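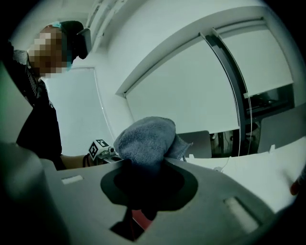
Who should have the right to stop a recording with a hand-held gripper?

Every person in the room should have it, whether this person holds the tool, prepares the objects or only works at a desk nearby.

Figure 3. Work with a grey-blue microfibre cloth and a hand-held gripper. Another person leans over the work surface, with one forearm under a small device which carries a square black-and-white marker.

4.2 Rules for shared rooms

The existing safety documents of the Zosura project were written for robot arms that stand behind a fence or on a fixed table. They say where a person may stand while the arm is under power, and who holds the key. For the hand-held grippers these documents gave us little help. The tool is moved by a human hand, and the room is often used by other people during the same hours. Figure 3 shows how near to each other the tool, the cloth, the desk and a second person can be. We therefore prepared a separate set of rules, and we describe in this section the parts which caused the most discussion.

4.2.1 Stopping

In the first draft, only the session leader was allowed to stop a recording. The intention was to protect the data from many short interruptions. At the Rotich site this rule was not followed in practice: the person who arranged the objects would simply say "wait", and the operator would wait. The recording continued to run and was later labelled as a complete attempt. We think that this is worse than an open stop. In the present rules, the word "stop" may be said by anyone, the operator opens the fingers of the gripper and holds the tool still, and the recording is closed with the label "stopped". No reason has to be given at that moment. A reason may be written in the session sheet afterwards, but the field can also be left empty.

A stopped recording is kept. We had proposed to delete such recordings at once, but the group at Starnel, who do the later checking, asked us not to do it. They wanted to compare the number of stops between tasks. Of the 1,416 recordings that were collected under the present rules, 50 carry this label. We do not draw a conclusion about safety from this number, as the tasks differ very much in length.

4.2.2 Distance between hands and fingers

A minimum distance between a free hand and the gripper fingers was our first idea, and we took it from the rules for fixed arms. It could not be kept. When a cloth is handled, it must be laid flat, turned or bunched again between two attempts, and the same people do this with their hands at the same place on the table. A fixed number would have been broken in almost every session, and people become used to breaking a rule when it is broken every day.

The rule now speaks about the state of the tool. While the fingers are closing, no hand other than the operator's may be between them or under the object. Between attempts the operator says "open" and keeps the fingers open until the other person has answered. The answer must be spoken. A nod was allowed in the first draft, but an operator who is watching the object does not always see it.

We also discussed whether two tools may be used at one table. It is allowed if each operator has been told the task of the other before the start. If both tools must reach for the same object, one person is named who gives the word to begin.

4.2.3 Markers

Square markers fixed to a device must be fully visible and clean at the beginning of a session. The operator checks this with the eyes and by looking at the preview. Holding a marker by its printed face is forbidden, which sounds obvious, but the marker is often the easiest part to take hold of. A marker with a bent corner is replaced, not pressed flat again. The replacement is written in the session sheet together with the number of the device, so that a later change in the measured position can be understood.

Tape from the stationery cupboard may not be used on a marker. At the Grostier site a strip of clear tape was put over a marker to protect it, and the reflection from a window made the marker unreadable for part of the afternoon. The rule about tape was added in March for this reason.

4.2.4 Desks, screens and cables

In a room that is also an office, the table has to be prepared before the tool is switched on. Cables that lie in the path of the operator's feet or elbow are moved or fixed. A screen which may be seen by the camera is turned away or locked. We ask for this also when the text on the screen would be too small to read, as the person at the table cannot judge this well during the work. Blinds are left in one position for the full session. If the light becomes unpleasant, the session is stopped, the blinds are changed, and a new session is opened.

People who work in the same room are informed before the start, and they are told where the camera will point. Those who do not wish to be recorded may ask for another time. The request goes to the session leader and is not written down with a name.

4.2.5 What remained open

On 2 points the 3 sites could not agree, and the rules leave them to local decision. The first is the length of a session without a break. The tools do not feel heavy at the beginning, but the wrist is held in an unusual angle, and operators differed strongly in how soon they became tired. One site wished for a fixed limit, the others preferred that the operator decides. The second is the cleaning of textiles. Starnel washes all cloths at the end of each week. Rotich keeps some of them unwashed on purpose, in order to have a stiffer material in the collection, and marks their boxes with a label.

The rules in the form described here are dated 7 September 2025. A printed copy hangs in every room where the tools are used, next to the charging shelf, and the session leader reads the part on stopping aloud when a new person joins. Changes can be proposed by any operator in writing. They are tried at one site before they are accepted for the others, and the old version stays valid elsewhere until then.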